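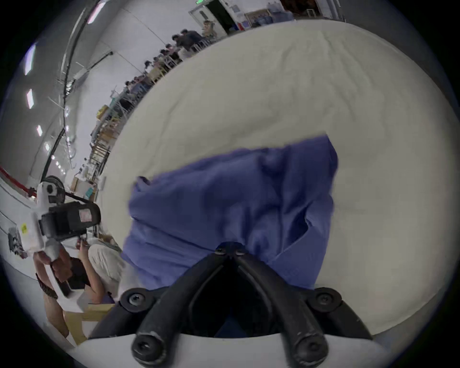 What does the planner do when it loses track of the gripper?

It holds the last pose it trusted and fills in the rest from whatever motion seems likely, until the tracking comes back.

Mateja Radulović had written that answer herself, two years before, for the Skodolari manual. She read it again on Tuesday with Zlatko Nikolovski standing at her desk, and she liked it less than she used to.

"Likely according to who?" she said.

"According to the model."

"Which learned it from what?"

He knew the answer and so did she. It had learned from 383 recordings of people folding, lifting and setting things down, and every one had been through the same filter that was now filling the gaps. Zlatko called this consistency. He had a slide about it, and the people from Reinholz were going to see the slide at four.

She opened the worst recording she had and slowed it down. The path of the left gripper was a green line. It went up over a piece of cloth, dipped, and slid sideways in a lovely smooth curve.

"Pretty," said Zlatko.

"Turn the filter off."

He reached past her and did it. The curve vanished. There were eleven points on one side, a hole, and a few more points well off to the right.

"So it bridged a gap," he said. "It's supposed to bridge gaps."

"It made up a hand movement and then we graded the planner on how well it matched."

"The score went up."

"I'm sure it did."

He pulled over a chair. He wasn't a stupid man, and she had seen him throw away a month of his own work in Varnau when the numbers stopped making sense. But that was before Lokesar bought the building and started asking for a chart every week.

"How many have holes like that?" he asked.

"I don't know. The export doesn't mark them. I asked for a flag in March."

"I remember. I said it would clutter the file."

"You said it would worry people."

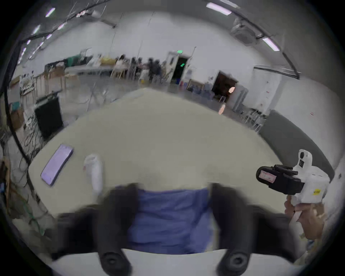

Zlatko rubbed his eyes and looked at the clock over the printer. It was ten past two. A flag was a single column. He could add it in less time than it would take to argue, and then the export would have to run again, and then somebody would have to look at what came out.

"Suppose it's a handful," he said.

"Then your slide's fine."

"And if it's half?"

She had already started typing. The tracker kept a confidence value for every frame and threw it away at the last step, in a line with a comment above it that said temporary. The initials on the comment were hers. She deleted the line and didn't read the comment out.

"Run it on all of them," Zlatko said. "I'll tell Reinholz five o'clock."

"Tell them tomorrow."

He went out to the hallway to make the call. She could hear him being cheerful through the door. On her screen the first file finished, and the new column scrolled by, good for the first 400 rows and then zeros down to the bottom of the window. She got up and opened the door to wave him back in.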